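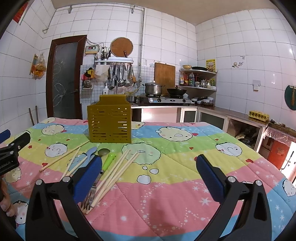 共用キッチンのカトラリー立てと作業台クロスの運用について(意見募集)

掲示板:Mesoslow 共同住宅 居住者フォーラム > 共用設備 > 台所

投稿者:設備担当_Tadeo棟
投稿日:2024年5月6日

居住者各位

平素より共用キッチンの適正なご利用にご協力を賜り、厚く御礼申し上げます。
Tadeo棟の共用キッチンに備え付けております箸、スプーン、フォーク類の収納方法につきまして、複数の居住者様よりご意見を頂戴いたしました。つきましては、下記の事項に関し、本スレッドにて広くご意見を募集いたします。

一、からし色のプラスチック製カトラリー立てを今後も継続して使用することの可否
二、箸とスプーン・フォーク類を同一の容器に収めることの可否
三、作業台に掛けているキルティングのクロスの取り扱い

なお、カトラリー立ての中身を一度すべて台の上に出し、種類ごとに揃えてから戻す作業を、月に一度実施する案も出ております。併せてご検討くださいますようお願い申し上げます。

――――――――――
投稿者:hashi_121
Re: 共用キッチンのカトラリー立てと作業台クロスの運用について

121号室の者でございます。ご提案の第二項について意見を申し上げます。
箸は本数が多く、スプーンやフォークと一緒に立てますと、必要なものを取り出す際に他のものまで持ち上がってまいります。木の箸が金属のフォークの歯に引っ掛かることもございます。箸のみを別の容器に移すことを希望いたします。
現在の容器は正面の左右に横長の切れ込みがあり、下の方にも小さな穴がございますので、通気の点では申し分ないものと存じます。したがいまして、第一項については継続使用に賛成いたします。

――――――――――
投稿者:Crisanto Salazar
Re: 共用キッチンのカトラリー立てと作業台クロスの運用について

容器を二つに分けるというご意見には、賛成いたしかねます。
流し台の脇の棚は奥行きが限られており、現在の容器を置きますと残りは洗剤と布巾でほぼ埋まります。容器を増設した場合、どちらか一方が作業台の上に常時置かれることになり、調理の場所がその分狭くなります。
代案として、同じ容器の中で左側を箸、右側をスプーン・フォーク類と定めることを提案いたします。仕切り板を一枚入れれば足りるものと考えます。

――――――――――
投稿者:hashi_121
Re: Re: 共用キッチンのカトラリー立てと作業台クロスの運用について

Salazar様
ご意見を拝読いたしました。棚の奥行きにつきましては、ご指摘のとおりでございます。
ただ、仕切り板を入れますと、底の穴の周辺に汚れが溜まった際の洗浄に手間がかかるのではないかと懸念しております。取り外しのできる板であれば、異存はございません。

――――――――――
投稿者:green_handle
Re: 共用キッチンのカトラリー立てと作業台クロスの運用について

いつもお世話になっております。第三項のクロスについて申し述べます。
桃色、青、緑、黄色の帯に星やハート、丸い顔の絵柄が入ったものですが、共用キッチンの備品としてはいささか賑やかに過ぎるとの印象を持っております。壁が白いタイルでございますので、無地の生成り等に改めた方が、全体として落ち着くのではないでしょうか。
また、柄の多い布の上では、木の箸のような色の淡いものが見分けにくく、片付けの際に見落とすおそれがございます。

――――――――――
投稿者:Gervásio Rocha
Re: Re: 共用キッチンのカトラリー立てと作業台クロスの運用について

前の投稿に対し、反対の立場から意見を述べさせていただきます。
当該のクロスは、昨年10月の備品更新の折に、お子様のいらっしゃる世帯のご要望を受けて選定されたものと承知しております。歯を見せて笑っている淡い緑色の顔は、拙宅の子どもも大変気に入っており、配膳を手伝う際には必ずその上に自分のスプーンを置いております。
見分けにくいとのご指摘ですが、青いスプーンや鮮やかな緑の柄のものは柄物の上でも十分に目に付きます。箸につきましても、束ねて置けば見落とすことはないと存じます。
さらに申し上げますと、綿の入った布は金属類を置いた際の音が小さく、夜間の利用時には大変助かっております。無地への変更をご検討の場合も、キルティングの生地であることは維持していただきたく存じます。

――――――――――
投稿者:green_handle
Re: Re: Re: 共用キッチンのカトラリー立てと作業台クロスの運用について

Rocha様
選定の経緯を存じ上げず、失礼いたしました。音の件は考慮しておりませんでした。
色柄に関する私の印象は変わりませんが、直ちに交換を求めるものではございません。次回の更新時に、無地のものも候補に加えていただければ幸いです。

――――――――――
投稿者:room51
Re: 共用キッチンのカトラリー立てと作業台クロスの運用について

51号室でございます。月に一度の整理作業について確認させてください。
作業の際、箸やスプーンをクロスの上に直接広げることになりますが、衛生上の取り扱いはどのようにお考えでしょうか。調理の直後であれば、クロスに油や粉が付着している可能性がございます。先に布巾または盆を敷くか、作業後に全数を洗浄する旨を手順に明記していただきたく、お願い申し上げます。
また、片方しかない箸や、先の欠けた箸の処分基準もお示しください。

――――――――――
投稿者:Crisanto Salazar
Re: Re: 共用キッチンのカトラリー立てと作業台クロスの運用について

room51様のご意見に賛同いたします。
私が当番の折には、まずフォークの歯の向きを揃え、次にスプーン、最後に箸を長さごとに組にしております。箸を最後に回しますと台の上が早く片付きます。洗浄は戻す直前にまとめて行っておりますが、手順書にその旨の記載はございません。

――――――――――
投稿者:hashi_121
Re: Re: Re: 共用キッチンのカトラリー立てと作業台クロスの運用について

箸を最後にされるとのこと、参考になりました。私は逆に箸から始めております。本数の多いものを先に束ねておきませんと、スプーンの下に一本だけ紛れ込むことが度々ございました。順序につきましては当番の裁量に委ねるのが妥当と存じます。

――――――――――
投稿者:設備担当_Tadeo棟
Re: 共用キッチンのカトラリー立てと作業台クロスの運用について

居住者各位

多数のご意見を賜り、誠にありがとうございます。現時点での取り扱いを、以下のとおりご案内申し上げます。

・カトラリー立ては現行のものを継続して使用いたします。
・着脱式の仕切り板を試験的に一枚導入いたします。Vachon社の製品が600円で購入可能であり、備品費にて手配いたします。試用期間は3か月といたします。
・クロスは当面の間、現行のものを使用いたします。洗濯の頻度については別途お知らせいたします。
・整理作業の手順書に「収納前に全数を洗浄し、十分に乾燥させること」の一文を追加いたします。作業の順序は定めません。
・片方のみの箸は、流し台下の引き出しに次回の整理日まで保管し、組にならない場合は処分いたします。先の欠けた箸は、その都度処分してください。

仕切り板の寸法につきましては、容器の内寸を測定のうえ発注いたします。Skudodach棟においても同型の容器を使用しておりますので、試用の結果は同棟の担当者にも共有いたします。

――――――――――
投稿者:room51
Re: Re: 共用キッチンのカトラリー立てと作業台クロスの運用について

ご対応に感謝申し上げます。一点のみ、流し台下の引き出しは現在、輪ゴムと保存袋で満杯の状態でございます。保管場所を別にお定めいただくか、先に引き出しの整理をお願いできますでしょうか。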